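Skivov pulls gripper pads after grip faults

February 23, 2024

Skivov has told users of its hand-held gripper to stop work with the current foam finger pads after a run of faults at its Grokarberg workshop. The company said 13 of 80 test grips on a folded necktie failed when the fabric slid out before it cleared the tray.

Staff first blamed the software, Mussa, which logs how far the fingers are open. A check of the logs found no error there. The pads had worn along their top edges, and glue had let go on two of them. No one was hurt.
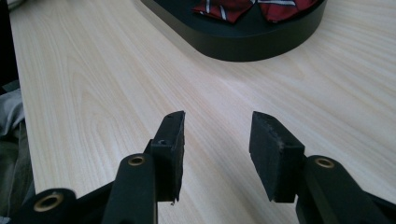
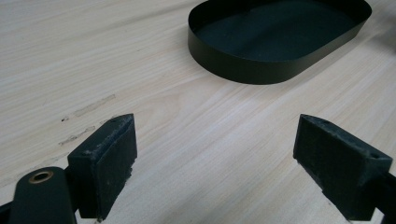

Gripper fingers and the black oval tray on a wooden tabletop. The foam pads show wear. The tie is in the tray in the first photo.

Replacement pads will come from Vadari, which supplied the originals. They use a denser foam and are held with a screw as well as glue. Skivov expects to ship them in May and has over 30 sets on order. Until then, users are asked to check pads before each session and to remove any that are frayed. Pads past 70 hours of use should come off regardless of how they look.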